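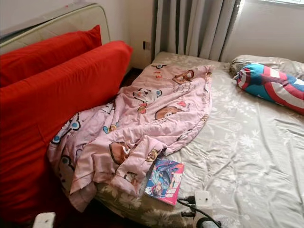

Tultbridge blanket bank moves to bigger rooms before winter

The blanket bank in Tultbridge will open again in October at a new address, in the former shoe shop on Stallwood Road. The old room behind the library became too small last winter, when bags of bedding were standing in the corridor and people had to wait outside.

The bank gives clean blankets, sheets and duvets to families who have moved into an empty flat or who cannot heat their home well. Last year it gave out 3,073 items. Of these, 1,898 were blankets, and children's blankets were the first to go each week.

"Parents ask us for something with colours or cartoons on it," said Esther Mosoti, who manages the bank. "A child who has changed home wants a bed that looks like a child's bed. Plain grey ones we have enough."

At the moment 136 households are on the waiting list. Most of them live in Tultbridge, but the list also has families from Flasness, where a similar service closed in June. For them there will be a collection point at the Flasness health centre, open 2 afternoons a month.

The laundry firm Kirui will wash all donated bedding without payment until the end of March. After this date the bank must find the money itself, and it has asked the town council for a grant. The council has not yet answered.

Donations can be brought to Stallwood Road between 10am and 4pm. Single and cot sizes are most needed. Pillows and electric blankets cannot be accepted. Bedding with small holes is welcome, as a sewing group repairs it in the back room.

Families who wish to receive bedding should speak first to their health visitor or housing officer, who can fill in the form with them.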